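Setow Counter Mat 200 - pale grey

Stock no. 207. In stock at Karkurdale, ships from there too.

Back again after selling out in autumn. Same mat, new box. Colour is now called Pale Grey on the label, used to be Stone, same stuff.

What it is
A flat mat for shop counters, packing benches, craft tables, the kids' end of the kitchen bench. Smooth on top, grippy underneath. Lies flat out of the roll after a night under some books. Two nights in winter.

Sizes
Small - 59 cm x 100 cm
Long - 59 cm x 200 cm
Custom cuts on the long one only, straight cuts, no curves sorry. Cut mats can't be returned so measure twice please.

Colours
Pale grey, navy, brick. Navy is on back order till July. Brick is small size only. Colours on screens vary, ask for a swatch if your fussy about matching. Swatches are free, postage isn't.

Cleaning
Warm water, bit of dish soap, soft cloth. No bleach, no scourers. Biro comes off with metho if you get to it the same day. Permanent marker doesn't, we've tried. Don't put it in the dishwasher (someone did).

Heat
Mugs fine. Pots straight off the stove not fine - use a trivet. Hair straighteners, soldering irons, same answer.

Fitting
Wipe the bench down first, let it dry. Unroll from one end and smooth as you go. Lift and re-lay as often as you like, there's no glue. If the grippy side gets dusty rinse it and it grabs again. Works on laminate, timber, steel. Not great on raw brick or anything oiled.
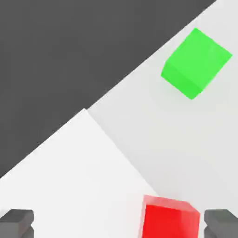

Red and green cubes on a pale, slightly grey surface.

Goes with
Clodix edge strip, white or black, sold by the metre. Stops the corner lifting on high traffic counters
Menon roll strap, one per mat is plenty
Setow offcuts bag, mixed colours, good for drawer liners

Delivery
Small mats go regular post. Long ones go by courier in a tube, needs a street adress, no PO boxes. Pick up from the Karkurdale counter is free, bring your order number. Tubes are long, check it'll fit in the car.

Returns
Uncut mats, unused, in the tube, within 30 days. You pay the post back unless it's our mistake. Creased in transit? Send a pic before you flatten it and we'll sort a swap.

Prices and sizes checked 29 June 2022. Trade pricing on request, use the contact form.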